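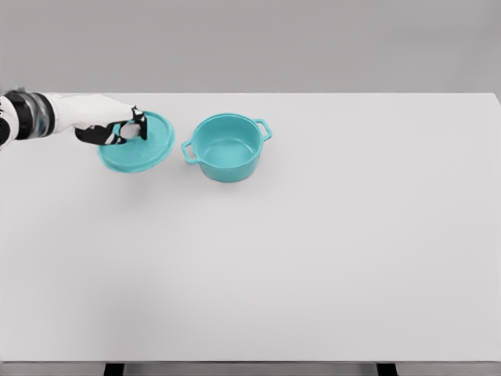
In praise of the pot lid

If you want to start an argument among people who buy robot hands, ask them what the test object should be. I have heard cases made for eggs, tennis balls, light bulbs and a full tube of toothpaste. My vote goes to the lid of a cooking pot, and after a month of running little else in simulation I'm keener on it than ever!

We've been comparing three hands on the same simulated arm. One is the Dunier, a plain two-jaw gripper that does what it's told. The second is the Imholm suction cup, and the third is a multi-fingered hand with black fingers and a white shell that I have grown unreasonably fond of. Each one gets the same job: take hold of the lid by its knob, carry it over to the pot, put it on. The controller is Dimimari, the same build for all three, so we can blame the hand when things go wrong (or at least blame it first).

My colleague Holger Bakke thinks this is a waste of good computer time. His view is that a lid is a solved problem, because a two-jaw gripper can pinch a knob and that's the end of it. He's half right. The Dunier pinches beautifully. Then it swings the lid across, the lid tips a few degrees around the pinch, and one side of the rim arrives before the other. Two jaws give you a line to hold on to, and a lid is a wide thing hanging off a very small handle.

Fingers that wrap the knob from more than one side change the whole feel of the task. You get a thumb low down, a finger coming over the top, and suddenly the disc has some say in how it sits in the hand. I could watch it all day, and some days I have.
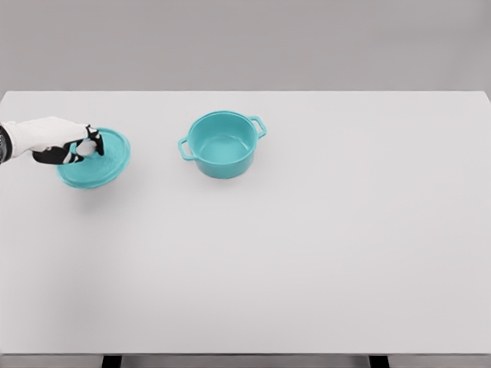
Fingers closed around the knob, with the open pot to the right.

We ran 300 tries with the fingered hand and 241 ended with the lid seated on the pot. I know that number won't impress anyone with a factory to run. But look at the failures! Only 17 were drops. Nearly all the rest were lids left crooked on the rim, and crooked is a problem I can work on. It tells me the grasp is mostly fine and the placing needs help.

Marcelle Riviere, who built our scenes, made a choice I grumbled about and now defend to everyone. She kept the table bare and the wall grey, and made the lid and the pot the same teal. I wanted clutter. I wanted a spoon in the way and a tea towel. Her point was that you should find out what the hand can do before you find out what the camera can't, and the matching colour already gives the vision side something to chew on when the lid gets near the pot.

There are fair complaints about doing all this in simulation. Contact is the hardest thing to fake, and a knob between fingertips is nothing but contact. Change the friction setting a little and your favourite hand drops down the table. I'd answer that this is a good reason to try many settings and publish all of them, which we plan to do in June, good and bad together. The Mac Mathúna workshop has offered us bench time with a real arm after that, and a real pot.

Holger wants to move on to bottles. He can have his bottles. I'd like another go at the crooked lids first, with a slower approach and a bit more give in the wrist.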